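Home | Forums | New Posts | Members | Search | Log in

Forum: Robotics and Automation > Papers and Results

Thread: Gretgate desktop teardown numbers, does anybody buy them?

37 replies – 4 shares

torquewrench_al
Feb 21, 2018

Read the Gretgate write-up twice now and I still can't find the thing I want. They claim their policy beats the scripted baseline at pulling memory modules out of old desktop towers and setting them in a tray. Trained on 656 demonstrations, tested over 500 attempts. Fine. But the 500 attempts are spread over only 2 towers, and as far as I can tell both were in the training set. So what did we learn? That it can do the same two computers again?

millrace
Posts: 725

You're being a little hard on them. Page four says the tower gets shifted and turned on the platform between attempts. That's more than most groups do. The Aranda paper everybody loves bolted the case down and never touched it.

torquewrench_al

Shifted by how much? They say "randomized" and leave it at that. I could nudge a case the width of a pencil and call it randomized. And Aranda being worse doesn't make this good.

solder_and_sorrow

Anyone know what the cell looks like? The video on their page won't load for me and the PDF figures are postage stamps.

millrace

Full size one from their supplementary folder:

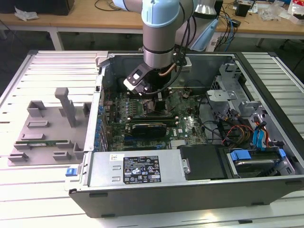 Photo: Gretgate project, supplementary material

The tray on the left with a module lying in one of the slots is where the parts go. Case on its side, gripper comes straight down over the board.

solder_and_sorrow

Thanks. OK, so that's a Dell board, and the case has those blue clips on the hard drive. I took apart a lot of machines like that at my last job. They were made to be serviced by hand. If you wanted to pick the friendliest possible computer for a robot you'd pick something in that family. Try it on a cheap no-name tower with sharp edges and one stripped screw and then show me the success rate.

On the other hand, look at the cables bunched up at the right side of the case. They didn't tidy those away or tie them down for the picture, and I respect that. Loose leads are what kills these demos.

torquewrench_al

The cables are nowhere near where the gripper is working though. Memory is the easy job. If the arm had to unplug the drive with all those leads in the way I'd be impressed.

kettleblack

Lurker here, I work on a similar setup (Pravonon arm, different task). Two things.

1. Al is right about the test set. Two towers is thin and a reviewer should have said so.

2. Al is wrong that memory is easy. The latches are stiff, the module binds if you pull one end before the other, and from above you can't see much once the wrist is over the slot. We spent most of last March on a connector that's simpler than that, and we never got a number I would put in a paper.

My own complaint is the scoring. An attempt counts as a success when the module ends up in the tray. Nothing about whether the module still works, or the slot. You could rip half the board out and still score.

millrace

The point is recycling though? Skirport did theirs the same way, nobody checked the boards after.

kettleblack

The intro says "reuse and resale" in the first paragraph. If you want credit for reuse, put the stick in a test machine and see if it boots. That's a cheap check. If it's for scrap, say scrap, and then compare against a person with a pry bar, who will win.

millrace

OK, that one I'll give you. I missed the resale line.

torquewrench_al

And the baseline – has anyone looked at the baseline? The script replays one fixed path with no camera at all, on a case they admit to moving around. Of course it misses. A basic script that finds the corners of the case first would have been the fair fight, and my guess is it gets within a few points of the learned one.

solder_and_sorrow

Guess away, but that's as unsupported as anything in the paper. Run it.

torquewrench_al

If they post the attempt logs I will. I sent a note to the contact address asking for the per-tower split and the size of the shifts. Will update if I hear back.

Page 1 of 4 | Next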